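Trasberg to Begin Separate Collection of Kitchen Scraps in March

The Trasberg Public Works Department will begin separate curbside collection of kitchen scraps in March, starting in the Montes neighborhood and the streets directly north of it. The service will be extended to the rest of the town over the following months. Households will not be charged for the first year.

Under the new arrangement, food waste will be set out in its own lidded cart and picked up every week. Regular trash will continue to be collected weekly in Montes until the end of the trial period, after which the department will decide whether the schedule should change. Recycling is not affected.

The collected material will be taken to the composting yard at Brunness, which has received leaves and branches from Trasberg for many years. The yard was enlarged last fall with a covered receiving area and a second paved pad. According to the department, the added space is sufficient for the town's kitchen scraps as well as its yard waste, including during the heavy weeks of October and November.

Hauling will be carried out by Fundmont, which already holds the contract for regular trash. The existing contract has been amended to cover the additional route and will run for a further 3 years. The amendment was approved at the January meeting of the town council after a discussion of the fuel surcharge, which will now be reviewed twice a year. The full text of the amendment may be read at the clerk's counter at Town Hall or requested in writing.

What Residents Will Receive

Each participating household in a single-family home or duplex will receive an outdoor cart holding 20 gallons, delivered to the curb in the last weeks of February. The cart has a latching lid and a serial number on the front, and it stays with the address if the occupants move. Residents who would like a smaller cart may ask for an exchange after the first month.

The town will not supply containers for use inside the home. A survey sent out with the fall water bills indicated that many households already keep a small bin on or under the kitchen counter and did not want another. Any container that can be carried outside and emptied will do, and residents are free to line it with newspaper, paper bags or certified compostable bags. Ordinary plastic bags may not be placed in the outdoor cart, even if they are tied shut.

Apartment buildings with more than 4 units will be served by shared carts placed next to the existing trash enclosure. Property managers in the first area have been contacted by letter and are asked to confirm the location of the enclosure and the gate code, where there is one. Buildings that have not replied by the middle of February will be placed on the second route and will begin service later in the spring.

Accepted and Excluded Items

Accepted in the new cart are fruit and vegetable trimmings, bread, rice and pasta, coffee grounds with paper filters, tea leaves, eggshells, cooked leftovers, meat and fish including bones, dairy products in small amounts, and paper towels and napkins soiled only with food. Uncoated paper plates are accepted if they are torn in half.

Excluded are liquids, cooking oil, pet waste, cat litter, diapers, dryer lint, vacuum bags, cigarette ends, wax-coated cartons, and any packaging that contains plastic or foil. Produce stickers should be peeled off. Large amounts of cooking oil may still be brought to the transfer station on Quarry Road during its normal hours, in a closed container.

Cut flowers and houseplants are accepted without their pots. Soil is not, as it adds weight and is already available in quantity at Brunness.

Carts that contain excluded items will be tagged and left at the curb. The tag states which item was found. Once the item has been removed, the cart will be emptied on the next regular pickup. The department does not intend to issue fines during the trial period, and any later use of fines would require a separate vote by the council.

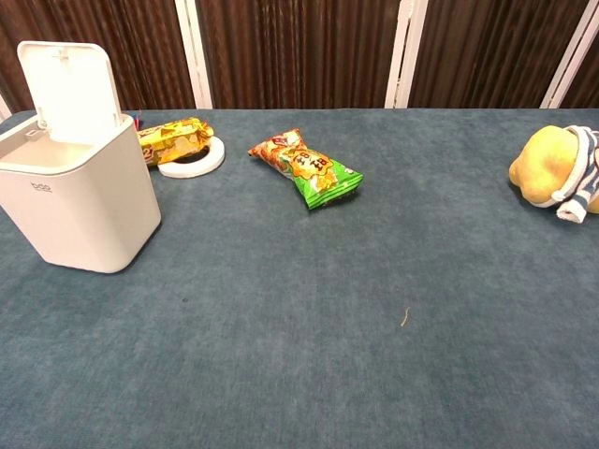
One resident, in a written comment submitted before the January meeting, asked whether the department had considered households where several people share a kitchen but keep separate food, and said that in such homes it was often unclear who was expected to empty anything. The same comment supported the service as a whole but asked that the instructions be printed in large type and kept to a single page, and noted that the recycling guide sent out previously had been folded so small that the list of plastics ran across two creases.

The department has stated in its reply that a single-page guide in large type will be attached to the lid of every cart, and that additional copies will be available at the library, the pool and Town Hall. A version for shared carts, intended to be posted on the wall or fence of the enclosure, is being prepared. The reply did not address how duties should be divided within a household.

Further written comments concerned odor, animals and winter conditions. On odor, the department recommends that indoor bins be emptied every day or two in warm weather and rinsed as needed, and that meat and fish scraps be kept in the freezer until the evening before pickup. On animals, it points to the latching lid, which was selected after a test of two models on streets bordering the woods east of Montes – an area where raccoons have been a regular cause of complaints. In freezing weather, material may stick to the walls of the cart. Drivers will make one attempt to loosen it and will then leave the remainder for the following week. A layer of newspaper or dry leaves at the bottom of the cart generally prevents this.

Set-Out Rules

Carts should be at the curb by 6 a.m. on the scheduled day and no earlier than the evening before. They should stand with the wheels toward the house, at arm's length from the trash cart, and clear of mailboxes and parked vehicles. On streets where parking is limited to one side, carts are to be placed on the side without parked cars whenever this is possible. Carts are to be taken in by the end of the collection day.

Residents who are unable to bring a cart to the curb may apply for doorstep pickup. Those already approved for doorstep pickup of regular trash do not need to apply again.

If a holiday falls on a collection day, pickup will take place the next day, as with regular trash. The printed calendar sent out in December does not show the new service. A corrected calendar will be delivered with the carts, and the earlier one should be discarded.

Cost and Expected Results

The department estimates that kitchen scraps make up around 12 percent of the weight of trash collected in Montes, based on a sorting of sample loads carried out last summer. Each ton taken to Brunness instead of the landfill lowers the disposal fees paid by the town, although the savings will be partly offset by the cost of the additional route. A report comparing both will be presented to the council at the close of the trial year, together with figures on participation and on the number of carts tagged.

The carts were purchased from the solid waste reserve fund. No increase in the general trash fee is planned for the current budget year. Whether a charge will be introduced after the first year depends on the outcome of the report, and residents will have an opportunity to comment before any decision is made.

Participation is voluntary. Households that do not wish to take part may leave the cart at the curb with the lid open during the first week of March, and it will be taken back. They may join later by calling the department. Residents who compost in their own yards are welcome to use the service only for items they do not compost at home, such as bones and cooked food.

Finished Compost

Finished compost from Brunness will continue to be offered to Trasberg residents in April and again in October while supplies last. Residents must load the material themselves and should bring a shovel, a tarp and proof of address. Compost made with kitchen scraps will be cured longer than the present leaf compost and is not expected to be available in the first spring. The leaf compost will remain available separately for those who prefer it.

Two information sessions will be held in the lower meeting room at Town Hall in February, both beginning at 7 p.m. The same material will be covered at each. Parking is available behind the building, and the side entrance is wheelchair accessible. Questions may also be directed to the Public Works counter in person or by telephone during regular office hours. Property managers should ask for the route supervisor.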